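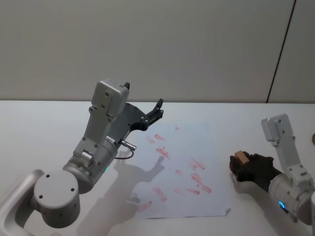

1/ Right, a few of you asked how I finally got a sourdough starter to survive longer than a fortnight, so it's thread time. Kettle on, this might ramble (sorry in advance!)

2/ First thing: I was feeding it far too much. My aunt's recipe card said 200g of flour a go and I followed it like scripture for months. I was basically running a flour charity. I use 57g now, same weight of water, and it's perfectly happy.

3/ The 57 comes from Maëlle Sandhu, who taught the bread evening I went to in Brondholm. I asked why 57 and she said that's what her scoop holds. So there you go, very scientific.

4/ Wholemeal or rye for the first week, then white if you like. Mine sulked on white from day one, went on to rye and was climbing up the jar by teatime on day four. I may have squealed.

5/ Tap water is fine where I live. Tamer swears by leaving his out in a jug overnight and his loaves are better than mine, so make of that what you will.

6/ If it smells of nail varnish it's hungry. Feed it twice that day, morning and before bed, and see how it is tomorrow. Pink or orange streaks though, bin the lot and scrub the jar. Don't be brave about it.
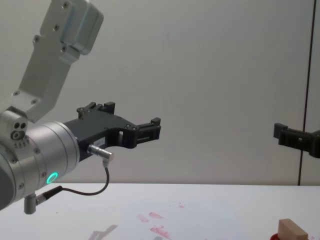 7/ Holidays! I went away for 2 weeks in July and left it in the fridge, fed, lid resting on top. Came back to a layer of grey liquid. Poured that off, gave it three feeds on the worktop and it was baking bread again by the second evening.

8/ Baking: lidded pot, oven at 233 if yours has one of those fussy digital dials (mine does, and I refuse to round it down). Lid off for the last bit, until the crust is darker than you think is sensible.

9/ Discard goes in pancakes, crumpets, or the cheese crackers I posted last month. The crackers are the best thing I make and I include my children in that.

10/ Charoen has already asked for a bit of mine in a jam jar. I've got enough for two more people if you can collect, just reply with when you're free x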